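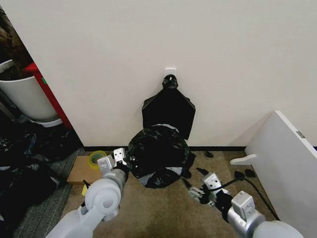
Drelura is a two-armed service robot sold by Skundico for light janitorial work in offices and small workshops. It is built and serviced at the company's plant in Nallavthorpe and was first offered to customers in March 2018.

Design

Each of the 2 arms has a white casing and ends in a gripper with silver finger plates. The grippers were designed for limp materials such as garbage bags, cloths and packing film, which suction tools handle poorly. Arm movements are planned by a software package named Picard, licensed with the robot and updated by the manufacturer.

Service plans

The robot is available for purchase or on a lease with a minimum term of 14 months. Both plans include an on-site setup visit, during which staff record the tasks to be done -- lifting a bag from the floor, hanging one on a wall hook, clearing scraps -- and adjust grip force for each. Finger plates are classed as wear parts and are inspected after every 1,000 grasps.

Limitations

The manual advises against use with bags that contain glass or liquids. Cables on the floor must be kept clear of the arms, and thin plastic may slip if it is held by a single layer. A revised manual, dated 6 Aug 2018, added instructions for carpeted rooms.

See also: Service robot; Robot end effector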